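Soltport housewares shop resizes chopstick holder

SOLTPORT, November 18, 2018 - Zernell, a small housewares maker based in Soltport, will put a revised version of its house-shaped chopstick holder on sale in January. The holder, sold under the name Fjeld, stands on a table or counter and stores chopsticks upright.

The main change is to the inside width. According to designer Sigrun Wallin, the first version took six chopsticks before the tips began to bind. The new one is meant to take more, without a larger base. The outer wall is thinner and the drain slot in the floor has been moved to the back.

The company made 80 trial pieces and lent them to households in the town. Trygve Strömberg, who handled the returns, logged 409 comments. Most concerned cleaning. Several households asked for a holder that could be rinsed without a brush, and the inside corners were rounded as a result.

The holder and wooden chopsticks on a white muslin blanket:
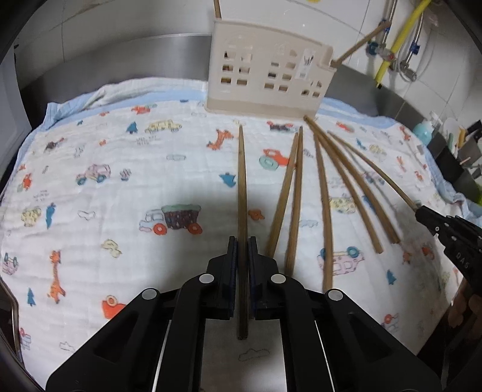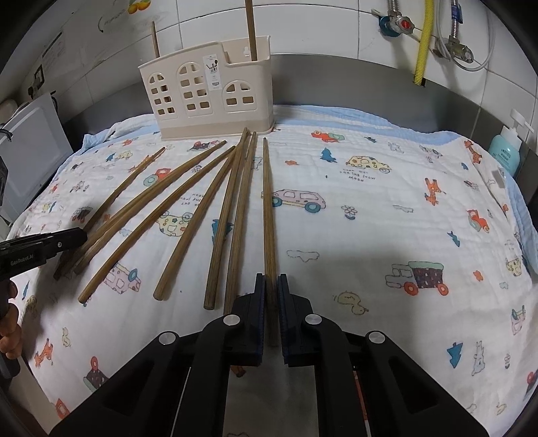 Zernell has kept the outside shape of the Fjeld unchanged. Wallin said the trial households had few complaints about it, and a new mold for the front would have delayed the release. The stepped roofline and the window cutouts in the front wall are therefore the same as on the first version. The openings also let air reach the chopsticks after washing. The distributor, Bronalico, will carry the holder in one color. Chopsticks are sold separately.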